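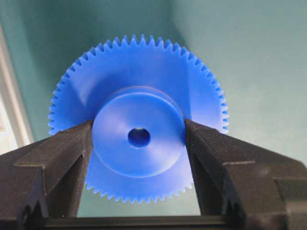

The man who winds the clock in Bunness starts every climb by emptying his pockets. Keys, phone and loose change all go into a coffee can on the bottom step, and he asked me to do the same before we went up. "Anything you drop up there goes straight into the works," he said. "Then it's my whole afternoon."

I had been wanting to see the inside of that clock since I first moved to the county, and I'm happy to report that it's even better than I'd hoped! The movement sits in a painted pine cabinet the size of a garden shed, two floors below the bell. Open the doors and there's a cast-iron bed, two drums wrapped in cable and a pendulum longer than I am tall, swinging so slowly you find yourself breathing along with it.

He has been looking after it for 16 years. Before that he repaired sewing machines at the Pedosau shop on Ponce Street, and he came to the tower the way people come to most things in a small town. The clock had stopped at twenty past four, it stayed stopped all winter, and he got tired of looking at it.

"I walked by it twice a day," he said. "I figured it was either broken, or it was dirty. I know how to fix dirty."

It was dirty. Decades of oil had gone on top of older oil and turned to something like brown wax. He took the going side apart one wheel at a time, carried the pieces down in a canvas tool bag and washed them in his garage. He made a pencil drawing of every part before he moved it, and he still has the drawings, rolled up in a length of drainpipe behind the cabinet. They're lovely things, with coffee rings and all. On one of them he wrote "THIS WAY UP, I MEAN IT."

What surprised me most was how much of the job is listening. He stood with his head tilted for a good minute before he touched anything. A healthy clock has an even beat, he explained, with the tick and the tock the same distance apart. When the tower shifts a little in a wet spring, the beat goes lopsided, and he hears it from the stairs.

"My wife says I can't hear the phone ring in the next room," he said. "But I can hear that."

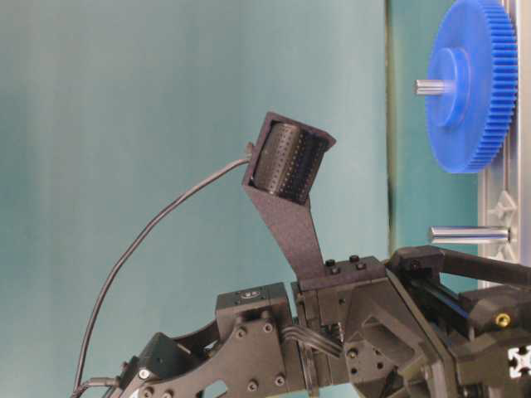 How often does the clock have to be wound?

Once a week, by hand, with a crank that fits over a square on the end of each drum. The going side takes 60 turns. The striking side is the hard one, because its weight has to lift the hammer every hour, day and night, and that weight comes to 600 pounds.

He let me try a few turns on the going side. It moves more easily than you'd expect at first, and then your shoulder starts to complain. There's a ratchet that clacks behind every turn so the weight can't run back on you, and he told me to keep my elbow out of the way regardless. On the striking side he takes a break halfway through and eats an orange on the window ledge, looking out over the Ponce Street rooftops toward the river.

I asked how accurate an old clock like that could be. He grinned and pulled a little tobacco tin out of the cabinet. It was full of pennies. There's a small shelf fixed partway down the pendulum, and a penny set on the shelf makes the clock run a hair faster. Take one away and it slows down again. "People think it's a joke when I tell them," he said. "It's the best adjustment there is. You don't even have to stop it."

He keeps a log, too, in a row of green ledgers from the old Vondudeo feed store. Each visit gets one line: the error in seconds, the pennies added or removed, the weather and anything odd. I could have sat on the floor and read them all day. Some lines are nothing but numbers. Others say "pigeon" or "very loud wind, liked it" or "hands iced at 9, freed by noon." October has a lot of entries about ladybugs, which come in by the thousands to spend the winter around the dials.

The pendulum rod is wood, which he considers a stroke of good sense on the builder's part. Steel shrinks in the cold and a clock with a steel rod will gain. A straight-grained, well-sealed wooden rod hardly changes its length with temperature, though he does keep an eye on the damp. In a good month the clock stays within a few seconds of his wristwatch, and he sounded as pleased telling me so as if he had built the thing himself.

Then there's the bell. It weighs 664 pounds, according to a figure chalked on the beam beside it, and he has never had any reason to doubt the chalk. We went up to see it at ten minutes to eleven and came back down in a hurry at five to.

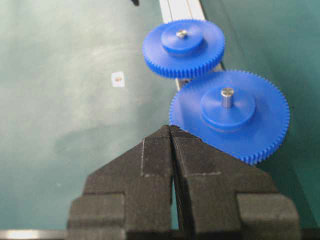

According to a neighbor on the far side of Ponce Street, the winter the clock was silent was the worst sleep she'd had in years. She had grown up with the strike and kept waking at three, waiting for it. When it came back she slept until nine and missed a dentist's appointment.

He loved hearing that. He has had a few complaints over the years as well, mostly from people newly moved in, and he takes them seriously enough that he put fresh leather on the hammer to soften the blow. "It still carries," he said. "It just doesn't bark at you anymore."

Would he ever want an electric winder? He thought about it while he wiped the crank and hung it on its nail. Plenty of towers have them and they do fine, he said, and someday his shoulder will probably settle the question for him. For now he likes having a reason to go up. He finds things when he winds: a fraying strand in the cable, a loose pin, a wasp nest the size of a walnut starting on the door hinge.

He has been teaching two high school students the routine, and both of them can set the beat by ear already. One is quicker than he is. He's very proud of that and told me so on the way down, and again at the bottom while we fished our keys out of the coffee can.

The tower is open to visitors on winding mornings at ten. Wear shoes with a decent grip, and bring him an orange if you have one.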